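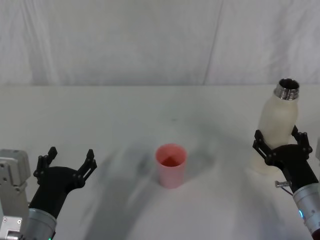 Figure 2.1 Two robot arms over a white tabletop, with a cloth backdrop behind.

Chapter 2
Arrival Towns and the First Night

Surachet Duangkaew and Joelle Boutros

Most visitors to a region enter it through a town they did not choose. The airport is there, or the ferry, or the station where the main line ends and the branch line starts. In this book such a place is called an arrival town. Chapter 1 dealt with why people travel and how they pick a destination. In this chapter we look at what happens when they get off the plane or the train, and at how the first night shapes the rest of the stay.

Arrival towns are often treated as a gap in the itinerary. A tour operator may list the transfer and the hotel and leave the hours between them blank. For the town itself this is a lost chance to earn money from visitors who are already there. For the visitor it can mean an evening spent in a hotel room, followed by an early start and no clear memory of the place.

The main case study is Porketon, a harbour town of 800 beds whose ferry serves the islands of the Reltmont group. The last boat leaves in the late afternoon. Anyone whose train comes in after that must stay until morning. For many years the town's hotels sold themselves on one point only, their distance from the quay. Breakfast was served early, the restaurants near the harbour closed early too, and on a Sunday it was hard to find a hot meal after eight o'clock.

The change began with the timetable. When the morning sailing was moved back by two hours, guests had time to walk up to the old market before boarding. Cafés on the hill opened earlier to serve them. Some hotels began to hold luggage and send it down to the quay by van. None of this needed new buildings or a large budget, but it did need the ferry company, the hoteliers and the market traders to share information about who was arriving and when.

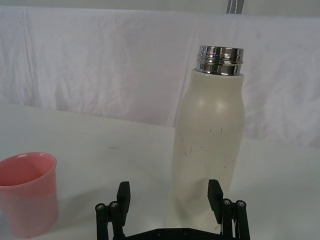
Figure 2.2 White flask with its cap off and a pink plastic cup.

Fukent, our second case, is an inland rail junction. It has fewer sights than Porketon and its visitors stay for a shorter time, often a few hours between trains. Here the useful questions are smaller ones. Is there somewhere safe to leave a bag? Can a stranger find the town centre from the platform without a map? Are the toilets open? You will be asked to carry out a short survey of this kind in a town you know.

Section 2.4 turns to a different problem. Some arrival towns receive more overnight visitors than they can comfortably house, and rents rise for the people who work there. We compare the bed limits tried in Porketon with the visitor charge used in Mykhailiuk, and consider who pays in each case.

Key terms
arrival town
forced overnight
transfer time
luggage forwarding
visitor charge

Before you read
Think of a journey on which you had to spend a night somewhere on the way. Write down where you ate, how you found your room and what you remember of the town. Keep your notes, as you will need them for the exercise at the end of Section 2.2.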